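Ticket 125: break room circuit trips whenever two things are on
Status: open, again
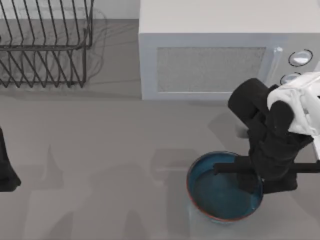
Necati Gündoğdu

Breaker 18 feeds the kitchen counter and, for reasons lost to history, the Drarix label printer. Heat soup, print a label, sit in the dark.

9:40 Reset. Held until lunch.
12:05 Tripped. Lunch.
12:20 Muammer Karakaya suggests a bigger breaker. Declined, I like the building.
14:10 Moved printer to circuit 2. Kitchen fine. Printer now reports "offline" and prints anyway.

Grora quoted us for a new line in December. Waiting on approval from Trirkberg.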